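Who May Tell the Story of a Town

by Loredana Ferri

I came to Clulwood as an adult, and I learned its history the way I learned its language, from signs. The plaque beside the bridge says that the town was founded by the Michalski family, who built the mill and "brought industry to an empty valley." For many years I believed it, as one believes a dictionary.

The valley was not empty. The parish books of Trasberg, on the other side of the river, record 17 farms in this place before the first Michalski bought any land. The farmers were tenants and they had no title to show. When the mill needed the water, they were moved, and the books give 11 of the families a single line each, with the word "departed."

In June the local paper printed my letter on this matter, and I received some answers. Most were polite. One reader wrote that I wish to make her grandparents ashamed of their work. I have thought about this for a long time, and I don't believe that a true sentence on a plaque can dishonour a person who worked 40 years at a loom. Her grandparents did not move the tenants. They too were paid badly, and they too are missing from the sign.

There is a serious argument on the other side, and I want to treat it with respect. It says that each generation writes history to please itself, and that we will only exchange one simple story for another. This danger is real. I have read the pamphlet of the Plerau Society, in which the Michalskis are villains from the first page to the last, and I did not find it more honest than the plaque. It leaves out the school they paid for, and the winter when they kept 400 workers on wages while the mill stood closed. 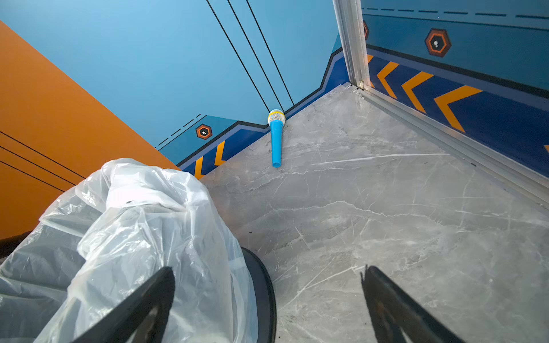 Should the old plaque be taken down? I would leave it where it is and put a second one next to it, with the names of the families from the Trasberg books and the year each of them left.

The old plaque is also a document. It tells us what the people of that time wanted to believe - and this is worth keeping, if the reader is given the means to compare. The cost is small. The names are already copied out, and I will gladly lend my notebook to anybody who wants to check my reading of the handwriting, which in three places is uncertain.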